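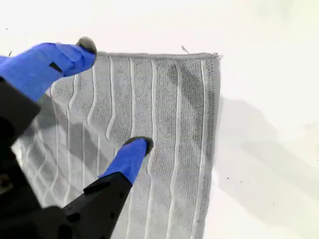 Part 5: Folding and looking after your microfiber towels

I fold these the same way every time (yes, I'm that person!), and it makes the drawer so much nicer to open. Do this on a clean, flat surface, and make sure the towel is fully dry first.

1. Lay the towel out flat and smooth it with your palms, working along the ribs. They're a bit wavy on mine, so don't fuss about getting them straight.

2. Square up the hems. I line up the top one with the edge of the counter and go from there.

3. Bring one long side over to meet the other, then fold in half the short way, and once more if your drawer is as shallow as mine.

4. Stack with the folded edge facing you.

Note: A loose thread or a slightly frayed corner is pretty normal on a towel that gets used a lot. Snip the thread close to the hem with small scissors and carry on.

Caution: Don't pull it! I did that once, and a good bit of the stitching came out with it.

Caution: No fabric softener, ever. It coats the fibers and then they just push water around. Warm wash, low heat, and keep them away from anything that sheds lint.

Next up is Part 6, stains.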